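Home | News | Trips and Visits | Members | Archive | Contact

Print this page | E-mail this page

A visit to the Hollitz candy works

04/04/2020

The Hollitz candy works is at the end of the Brallow road, past the grain silos and a tire shop that looks closed but isn't. Our group went on the last morning tour before the spring shutdown. The bus took 57 minutes from the station and parked in the gravel lot beside the boiler house. There is a closer lot by the office, but it is kept for deliveries, and the driver was waved away from it.

Everyone signs in at a window and gets a hairnet, a paper coat and a pair of shoe covers. Watches and rings go in a tray. The sign-in took longer than planned because two of us had brought the wrong form, and by the time we were through the first door the sugar kitchen had already started its second boil of the day.

The kitchen is the oldest part of the plant. Sugar, glucose syrup and water are cooked in steam-jacketed kettles, and the floor is sloped so that it can be hosed down toward a drain in the middle. Our guide, a shift supervisor who has worked there 40 years, said the recipe for the plain boiled candy has been changed once in that time, when the supplier of the syrup changed. The cooked sugar goes out onto a cooled steel table, where it is folded by hand until it is stiff enough to pull. The color and flavor go in at this stage. On the day we came it was peppermint, and you could smell it in the parking lot.

From there the batch goes to the rollers, which draw it out into a rope, and then to the cutter. The cutter is loud and we had to stand behind a yellow line. Pieces drop onto a belt and go through a cooling tunnel for eight minutes before they reach the wrapping room. 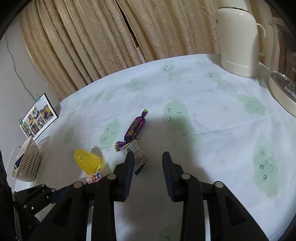
The wrapping room was the part most of us had come for. There are seven machines, and the fastest of them wraps 600 pieces a minute. It was bought secondhand from Talavera and still has the old name plate on it. Film comes off a roll, gets folded into a tube around the candy, and is sealed and cut between heated jaws. The teeth on the jaws leave the crimped ends that everybody knows. If the film runs a little off center, the printing ends up in the seal, and a person at the end of the line pulls those out. They go into a bin to be unwrapped and melted down again.

The slower machines do twist wraps. Hollitz keeps them for the holiday lines, and only one was running. It had stopped by the time we left the room, and a mechanic had the side panel off.

We asked about packaging waste. The answer was that clear film is easier to get recycled than printed film, but that people buy the printed one. The plant tried plain paper wraps for one season. They stuck to the candy in humid weather and the stores sent them back — a whole truckload in one case. There is talk of a waxed paper from a firm called Skerkano, but no date has been set.

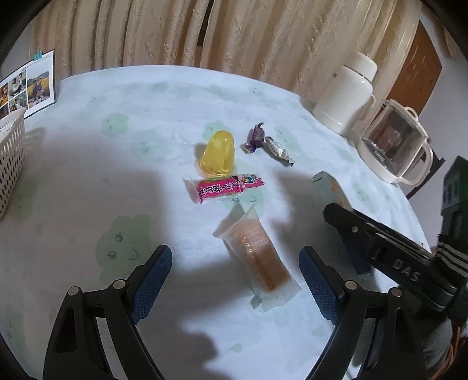
Hülya Öztürkmen
Trips Secretary

The last stop was the storeroom and the small packing hall behind it. Stock is kept on racks by the week it was made, and the oldest goes out first. The hall is kept cool and fairly dry, and there is a chart by the door where someone writes down the humidity every hour. Mixed bags are still filled with the help of a scale and a scoop, although a new filling line has been ordered and should be in by the end of the summer. We were told no jobs would go, and that the people from the scoops will move to the inspection belt.

There was coffee afterward in the canteen, with a short talk on the history of the site. It was a sugar warehouse first, then a cannery, and was empty for years before the candy works moved in. The talk had good old photographs of the rail siding, but the room was bright and they were hard to make out from the back. I have asked whether we can have copies for the archive.

The factory shop takes cash only. Bags of broken pieces are sold by weight and were gone before the second half of our group got there.

A few notes for members who want to go on the next visit. The tour is on foot and lasts more than 2 hours, with one steep flight of metal stairs between the kitchen and the cutter. There is an elevator, but it has to be asked for when booking. Wear flat, closed shoes. Photographs are not allowed in the kitchen or the wrapping room. The bus fare is collected on board, and the tour itself is free.

Print this page | E-mail this page

Back to Trips and Visits | Next report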